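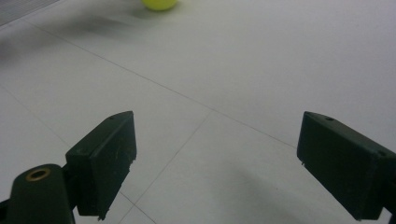

Hello! I'm Buppha Siriwan and I'm looking for people to join my evening listening group at Dandeo, starting in January. If you moved to town from somewhere else and still dream about the food, the weather or the noisy neighbours you left behind, I'd love to hear from you.

We'll meet for eight evenings, seven o'clock till nine, and each time we'll share stories on one theme (first jobs, bad landlords, weddings, that sort of thing). I'll record the stories and put the best bits into a small printed book – 64 pages, if I can keep my editing under control. You don't need to be a writer, and your English can be as wobbly as mine was when I got here!

I've got room for 21 people, and you need to be over 18. Tea and bus fares are covered, and everybody gets a copy of the book.
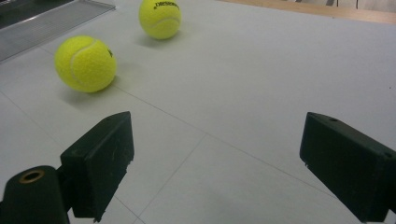
Pichit Wiriya joined last year's group and tells me he nearly left at the first tea break, then talked for half an hour about his grandmother's boat and wished he'd come sooner.

So do write, or leave a note for me at the Dandeo front desk. A few lines about where you grew up will do nicely – spelling doesn't matter.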